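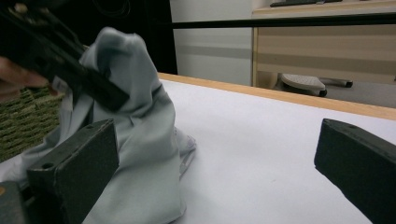
Grants > Itonbridge Clothing Exchange > Progress report

Second progress report, 7 March 2020
To: Vlasta Dervishi, Aaltonen Fund
From: Maya Hourani

Hi Vlasta,

You asked me to keep this one short and to tell you what's gone wrong as well as what's gone right, so I'll try to do both.

The big news is that the exchange has moved! We left the church hall in December and we're now in the old shoe shop on the corner, which has a proper front window, heating that works most mornings, and a back room with a door that locks. Dong-hyun Ahn did all the talking with the landlord and got us the first two months at half rent. We spent the difference on rails and a second-hand steamer, and I've moved that between budget lines on the attached sheet — shout if you'd like it shown another way.

We have 139 households signed up, against the 106 I gave you in the last report. Most of the new ones are families with kids under ten, and they want school clothes, winter coats and pretty much nothing else. What they bring us is grown-up stuff (office shirts, so many office shirts), so the children's rail is bare by lunchtime and the menswear never moves. A-yeong Jin has written to three schools asking if we can collect outgrown uniform at the end of term. One has said yes, one wants to meet us first, and we haven't heard from the third.

The mending evenings are the part I'm happiest with. Byung-chul Jeon runs them, and he's a very patient teacher, even with me and zippers. Over 60 people have come to at least one. We'd planned on every other week and ended up going weekly from January, so the thread and needle money is gone already. I'd like to move $63 across from printing to cover it if you're okay with that. We hardly print anything now anyway.

Now the bad bits. The booking page still isn't live. Rasus, the firm building it, has sent us two versions and both lost people's bookings when they hit the back button, so we're still using a paper diary and my phone. I've asked for a fixed date and I'll forward whatever they say. We also haven't started the Saturday opening I promised you — we don't have enough people to cover it, and I'd sooner hold off than open one week and close the next.

Before the next report I want to get the uniform collection going, sort out the booking page one way or another, and find a home for those shirts. Could you let me know about the $63 when you get a minute? Byung-chul is down to his last two spools of black.

Thanks as ever,
Maya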